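Gripper Care Technician (part-time, with training)
Wattanapong Handling Lab, Vultthorpe

Do you like taking small machines apart and getting them back together so they run better than they did before? We have one that needs a regular pair of hands, and we would love to meet you.

The Pida cell is a robot hand with a small camera at the wrist, and it spends its working day picking up soft things. Plush toys mostly, plus cushions, knitted hats and the odd slipper. Soft goods are hard on a gripper in ways that surprise people who come to us from metal parts. Fibers find their way into gear teeth. Rollers pick up lint and lose their grip. A cable that sat perfectly well on Monday's setup sheet will creep a little with every wrist turn until it rubs on something. Keeping ahead of all that is the heart of this job, and it is really satisfying work!

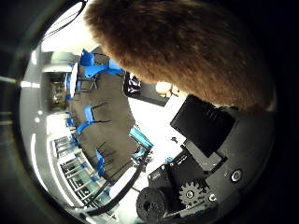
Camera view from the Pida hand, with the gear and roller near the bottom and brown plush above.

What you will be doing

The cell gets a full check after every 300 picks and a proper strip-down after every 700. At the short check you will brush out the gear, wipe the roller face, look along the cable for wear and test each screw with the small torque driver. The strip-down takes most of an afternoon. The covers come off, the gear and hub are cleaned and inspected, the roller is measured against its wear limit, and the whole thing goes back together on fresh thread locker where the sheet calls for it. Then you run the homing routine, redo the camera alignment and sign the log.

The camera alignment deserves a word of its own. Our lens is very wide and bends straight lines into curves, so you can't judge it by eye the way you would a normal picture. We use a printed target and a short program written in-house, and you will learn both in your first week. Once the numbers settle, you set the exposure, and this is where a bit of patience pays off, because dark fur and a bright white surface don't want the same setting. 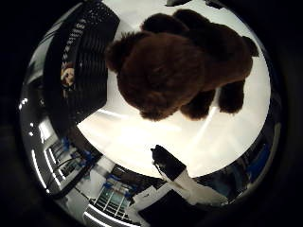

We tend to go for the setting that keeps some detail in the fur and let the white run a little hot. If you have opinions about this after a month, bring them – the current procedure is on revision 15 and every one of those revisions started with somebody at the bench saying "what if we tried it this way?"

You will also keep the spares drawer stocked, write up faults in plain language, and help with the move to the new Numora wrist bracket in April. The bracket changes how the cable is routed, so there will be a fair amount of trying, measuring and trying again. We are looking forward to it more than we probably should be.

What we are looking for

Steady hands and good close-up eyesight, with or without glasses. Some experience with small mechanisms – bikes, cameras, sewing machines, printers and model trains all count. You should be comfortable following a written procedure and just as comfortable telling us when a step in it is wrong. Robot experience is welcome but we don't require it. Neither is a degree.

You do not need to write code. You will type a few commands, and they are taped to the bench.

Hours and pay

Twenty hours a week, spread over the mornings or the afternoons, whichever suits you. Strip-downs need an afternoon, so a little flexibility helps. Pay follows the Vultthorpe technical scale, grade two, with paid training for the first four weeks. Steel-toe shoes are not needed. Long hair has to be tied back near the cell, and loose sleeves rolled up.

How to apply

Send us a page about yourself and something you have fixed. Photos are great if you have them, and a repair that went wrong is fine too, as long as you can tell us what you learned. Put reference 1362 in the subject line. Applications close at the end of March 2023, and we will invite people in for a bench visit soon after. You will clean a gear, fit a roller and ask us anything you like.

Questions before you apply can go to Ekkachai Boonyarit, who runs the cell and is happy to talk about rollers for as long as you want.

Contact | © Wattanapong Handling Lab | Back to top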